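Crate digging vs the download pool: how are you all prepping for weddings now?

Started by yiran_long, 27 Jun 2022

Hi all, long-time reader and only an occasional poster. I've been doing mobile work out of Catham for a good while now, mostly weddings and the odd footy club do, and I'm trying to decide whether to keep paying for monthly discs or go over to downloads for good.
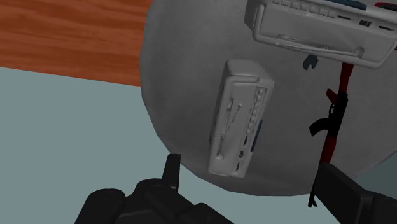 My trouble is that I like the discs. I know where everything is, I've got my own scribbles on the sleeves (key, where the vocal drops in, whether the nannas got up for it), and when the laptop had a sulk at a reception in Stitstead last October it was the discs that got me through to the last dance. But there are 124 of them in the cases now and my back is not what it was. Anyone made the jump and been glad of it?

Cheers,
Yiran Long

----

bargearse_beats wrote:

Made the jump years ago, mate, and never looked back. I keep a main library, then a wedding crate of 200 tracks I'd happily play to anyone, and a little one of 13 floor-fillers for when it's all going pear-shaped. Two USB sticks with the same stuff on both, one in the bag and one in my pocket. Takes me an evening to sort a new gig, with a cuppa and the telly on in the background.

----

Liao wrote:

I'll be the grump and disagree, sorry bargearse! I tried going all digital and found I played the same songs every weekend, because I'd only ever search for what I already had in my head. Flicking through a case, you come across some lovely old soul thing you'd forgotten you owned and off you go in a new direction. I think my sets had more colour in them with discs. I do carry a laptop for requests, mind you, I'm not a complete dinosaur.

----

bargearse_beats wrote:

That's a habit problem though, Liao, with respect. Sort your library by date added, or by year of release, and have a wander through it the same way. I find forgotten stuff all the time.

----

Liao wrote:

Maybe so. I still say it isn't the same as having it in your hand, and you won't shift me on that one :)

----

doof_mum wrote:

Lovely to see you posting, Yiran! Can I suggest a bit of both? I ripped my discs over one winter, almost 70 of them, at full quality, and typed my sleeve notes into the comments field as I went. It was slow and I moaned to anybody who'd listen, but now my favourite notes come up right next to the track. The originals live in the cupboard and I take one small case along as a backup. Do check the terms of your subscription before you copy anything, as they do vary, and don't rip the scratched ones in a hurry like I did. I had a skip in the middle of a bridal waltz and I still go red thinking about it.

----

yiran_long wrote:

Oh doof_mum, you poor thing! I think you've sold me, though. I'd never thought of the comments field. Liao, I promise to keep a case in the van and flick through it at the lights (parked, parked!). Does anyone have a favourite program for the ripping? Mine is ancient and names everything Track 01.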